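Home | Forums | New Posts | Search | Members | Log in

Forums > Travel Talk > Hotels and Small Inns

Print this page | E-mail this thread to a friend

Thread: Do you drink the in-room coffee or go find the real thing?

**marlowe_on_foot** wrote:
April 7, 2024

Just back from two weeks of little hotels and I have to get this off my chest. When did we all agree that the coffee tray in the room could be this bad? Four places, four trays, and only one of them gave me a cup I finished. The worst was a place that had Livamex sachets, and I'm sorry if anybody here loves the stuff, but it tastes like a wet paper bag to me. And the kettle took forever. I stood there in my socks listening to it think.

My husband says I should quit complaining and walk to the cafe like a normal person. But I don't want to put on pants before coffee! That's the whole point of having it in the room. So how do the rest of you handle it? Do you bring your own, make do, or get dressed?

**tollbridge** wrote:

Get dressed. Sorry, I'm with your husband. I've never had a good cup out of a hotel room and I stopped trying years ago. Half the fun of waking up in a new town is finding out who's open at six in the morning.

**Pennywhistle** wrote:

Bring your own, always. I carry one of those folding cloth drippers and a bag of ground Deltetti, medium roast. Takes up less space than a pair of socks. All I ask of the hotel is hot water and a mug that isn't chipped.

The kettle is the thing to look at. I run one full boil and dump it before I make anything, and if there's a lot of scale in there I call down and ask for another. I've never been told no.

**kdramani** wrote:

Kwabena Dramani here, I ran a 17-room inn with my sister until we sold it, so let me stick up for the tray a little bit. You people have no idea what goes into that thing. We tried everything. We had pod machines for one season and they broke constantly, and guests who'd never used that kind would jam them and then be embarrassed to call. We tried Kasten coffee bags, the kind you dunk like tea, and I thought they were pretty good, but folks left them sitting there unopened because they thought they WERE tea.

In the end we went to a kettle, instant, three kinds of tea and a real glass bottle of milk in a little fridge down the hall. Complaints went way down. The milk made more difference than the coffee did.

**marlowe_on_foot** wrote:

OK the milk I believe. The one good cup I had on this trip was at a place with real milk. The powdered creamer is a crime.

**tollbridge** wrote:

@kdramani a fridge down the hall means you have to put on pants.

**kdramani** wrote:

We supplied robes.

**Greta in the Valley** wrote:

Can I say something for instant? My mother drank it every day of her life and so do I. If you use less water than you think and let the kettle sit a minute after it clicks off, it's a perfectly nice drink. I think people make it too weak and too hot and then blame the jar. I even like the Itoretti ones, the skinny sticks. I bring home whatever I don't use.

**Pennywhistle** wrote:

Greta I respect you but no. Instant is a different drink. It's fine if you want that drink. I just don't think a hotel charging what they charge should be handing it out and calling it coffee. A bag of decent grounds comes to pennies a cup if you buy it in bulk.

**kdramani** wrote:

Pennies a cup for the grounds, sure. Now add the filters, the wet grounds in the wastebasket, the drips on the carpet, and the extra minutes per room for whoever cleans up. We had roughly 400 stays a year that used the tray and I promise you it adds up. I'm not saying you're wrong about the taste — I drink French press at home myself. But a small place runs on minutes.

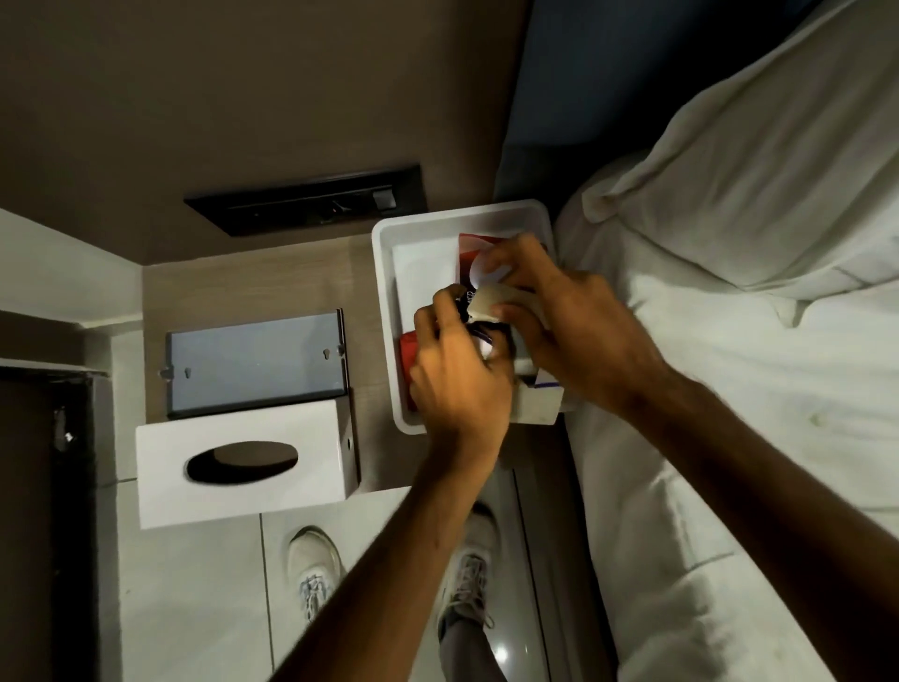 And the other thing is that guests are all over the map. One wants decaf, one wants six sugars, one doesn't touch any of it and wants to know why there's no hot chocolate. We put hot chocolate in for the kids and it was grown men who cleaned us out of it.

**Greta in the Valley** wrote:

I'm a grown woman and I would have cleaned you out too.

**lowtide50** wrote:

Long time reader, first post. I travel for work and I've gone over to cold brew concentrate in a small bottle. No kettle, no waiting, just add water from the tap. It has to go in checked luggage if the bottle's too big, I learned that one the hard way. Some people hate it, my boss says it's like drinking furniture polish, but it gets me to the 7:30 meeting.

**tollbridge** wrote:

Tap water coffee in a hotel bathroom. You people are making me sad. There's a diner!

**marlowe_on_foot** wrote:

I'm going to try Pennywhistle's cloth thing, I just ordered one. We leave again in a couple weeks, for 2 nights only, so it'll be a good test. Does it dry out overnight or do you pack it damp?

**Pennywhistle** wrote:

Squeeze it out in a towel and hang it over the shower rail. If you're leaving right away put it in a zip bag and wash it as soon as you get where you're going. Don't forget it in there. I did once, and I bought a new one.

Page 1 of 1

Print this page | E-mail this thread to a friend

Recent threads in Hotels and Small Inns
- Tipping housekeeping, daily or at the end?
- Windows that don't open
- Best breakfast you ever had included in the rate
- Feather pillows, yes or no
- Asking for a quiet room without being a pain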